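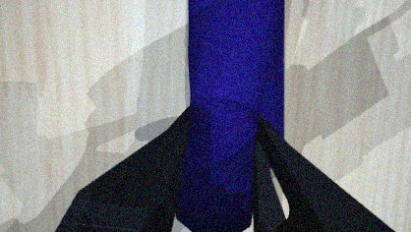 Search the newsletter Enter keywords Go

Notes from the Spice Shelf

Well, January got me again. I opened the cupboard over the stove looking for cumin and a jar of allspice fell on my foot, and that was how I ended up spending a whole evening on the kitchen floor with everything I own that ends in "seed."

I have been cooking out of that cupboard for years and I had never once emptied it. Some of those jars moved here with me from Gostden! There was paprika that smelled like a cardboard box, and bay leaves so pale I thought they were something else. I kept opening things and holding them out to my husband, who would sniff, shrug, and go back to his crossword.

The next morning I called Felista Muriithi, who runs the spice stall at the Vallham market, and asked her what I should have been doing all this time. She laughed at me for a while and then she got very practical. Whole spices keep far longer than ground ones, so buy whole where you can and grind a little at a time. Keep them away from the stove (mine are directly above it, of course). And write the month you opened each one on the lid, in grease pencil, so it wipes off when you refill.

I asked how you tell when a ground spice has had it. She said rub a pinch between your fingers and smell it. If you have to go looking for the smell, toss it or use double and hope. I tossed a lot.

So I started over, small. I bought 300 grams of whole cumin, which was too much, I know that now, and much smaller bags of coriander, mustard seed and fennel. Jahangir Siriwardena from the supper club took half the cumin off my hands and gave me his aunt's way with carrots in trade. I have made it three times already:

Heat a good spoonful of oil in a wide skillet and drop in a teaspoon of mustard seed. Put the lid on, they jump. When the popping slows down, add a teaspoon of cumin seed, count to ten, then in go your carrots, cut thin on the slant. Salt, a splash of water, lid back on until they're just tender. Squeeze half a lemon over and eat them hot. Cold from the fridge the next day they're even better, if there are any left, and at my house there aren't.

Jamila Biswas says she does the same thing with green beans and a dried chili. I haven't tried it yet but I trust her completely on beans.

A few of you wrote in after the last issue about the cardamom buns. Yes, you can freeze them before the second rise. Crescencio, I'm sorry yours came out flat, and I think your yeast was old. Try a fresh packet and let me know!

Next time I want to talk about nutmeg, and whether those tiny graters are worth the drawer space. If you have a favorite, send me a note before I buy another bad one.

Contact us | Copyright Stuvmont Kitchen Letter | Back to top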